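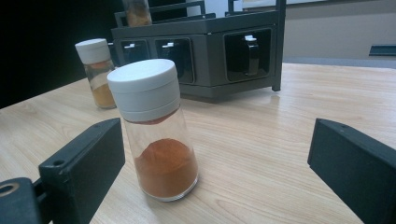
台面上的玻璃调料瓶与深灰色调料架,近处瓶内为橙红色粉末。

粉状调料的存放与调料架整理

本页内容由Wenex住户服务处编写,适用于Werley公寓各楼层的公用厨房,亦可供家庭厨房参照。公用厨房的调料由住户共同使用,存放不当容易受潮、结块或串味,请各楼层在每年四月的厨房整理中按下列办法执行,平时使用亦应遵守。

一、容器的选择

粉状调料宜使用直筒玻璃瓶,配旋盖。玻璃不吸味,瓶壁透明,不开盖即可看到余量和颜色。直筒瓶内壁平直,便于擦拭,也便于用平勺取粉。图中所示的白色塑料盖玻璃瓶即属此类。同一调料架上的瓶子应当规格统一,高低不一的瓶子混放,后排难以看清,取用时也容易碰倒。

塑料袋装调料开封后不得直接放在架上。应当倒入瓶中,倒不完的部分将袋口折两折夹紧,放入柜内的密封盒,不要与茶叶、咖啡同盒。

二、装瓶

1. 新瓶及换装的旧瓶须用温水和少量洗洁精清洗,瓶盖与瓶身分开洗,盖内螺纹处用小刷刷净。

2. 洗净后瓶口朝下沥水,再正放晾置过夜。瓶内不得残留水汽。急用时可用厨房纸卷成细条伸入瓶底擦干,擦后仍应敞口放置,至少到当日晚间再装粉。

3. 装粉时使用漏斗,或将烘焙纸对折成槽形。漏斗须干燥。容量为200毫升的瓶子,装至瓶肩以下为宜,留出空隙以便摇松。

4. 装完后用干布擦净瓶口和外螺纹,再旋紧瓶盖。粉末夹在螺纹之间会使盖子旋不到底,潮气由此进入。

三、瓶肩与盖下积粉的处理

红椒粉、辣椒粉一类颜色较重的粉末,常在瓶盖下方的内壁留下一圈橙红色痕迹,图中近处的瓶子在瓶肩内侧即有一道。瓶中尚有余粉时,不宜用湿布擦拭,以免水滴落入粉中。可先将余粉倒在干净的纸上,用干燥的软毛刷或棉签沿瓶肩内侧转一周,刷下的粉末如有结块应弃去。仍有油性色迹的,将空瓶用温水加小苏打浸泡后刷洗,晾干再装。

塑料盖染色后不易恢复原色。颜色本身不影响使用,但盖内如有异味,应予更换。备用瓶盖存放于各楼层厨房的Bassey储物柜第二层抽屉,领用后请在抽屉内的单子上登记。

四、颜色相近粉末的区分

红椒粉与辣椒粉、姜黄粉与咖喱粉,外观往往接近,仅凭颜色判断容易用错。每瓶均须贴标签,写明品名、装瓶月份和装瓶人所在房间号。标签贴在瓶身中部,字迹用油性笔书写。不要将标签贴在瓶盖上,清洗时瓶盖互换的情况较多。

标签脱落而无法确认内容的,先取少许置于白色小碟中闻味辨认。仍不能确认的,不再使用。

五、余量与补充

余粉降至瓶高三分之一左右时,可将该品种记入楼层采购单。补充时先用完旧粉,不得将新粉直接倒在旧粉之上。公用调料每次采购以小包装为限,单一品种不超过300克。研磨后的香料香气散失较快,大包装在用完之前通常已无味道。

粉面中间隆起、四周较低,属正常的倒粉状态,轻敲瓶底即可摊平。若摇动瓶身时粉末成团滚动,则可能已经受潮,应倒出检查,有霉点或异味的整瓶弃去。

六、调料架的摆放

调料架应放在平稳的台面上,与炉灶和水槽保持距离,避免阳光直射。不得放在蒸锅或电水壶的出汽口旁。每日使用的品种放在最易拿取的一层,较少使用的放在另一层。每层留一个空位,便于临时取放。

深色架子不易显出粉尘,需要定期擦拭。做法如下:取下全部瓶子,放在台面一侧;用干布先抹去浮粉;再用拧干的湿布擦层板和边角;最后用干布擦一遍,待完全干透后将瓶子放回。Gerketetti系列的架子底脚带有软垫,擦拭时应将软垫一并取下清洗。

木纹台面上洒落的姜黄粉须立即处理。先用干纸巾兜起粉末,不要来回抹开,再用湿布加少量洗洁精擦净。停留时间过长的,黄色可能渗入表面。

七、取用时的注意事项

不得持瓶在沸腾的锅上方直接抖撒。应在台面上用干勺取出所需用量,盖好瓶盖,再行下锅。勺子每取一种调料须擦净一次,沾水的勺子不得伸入瓶中。用毕随手归位,瓶盖旋紧,标签朝外。

八、联系

需要更换玻璃瓶、瓶盖或架子配件的,请与住户服务处Chandrasekhar Panicker联系,办公室为315室,下午3时以后受理。破损的玻璃瓶请用报纸包好并写明“碎玻璃”,交至同一房间,不要投入厨房垃圾桶。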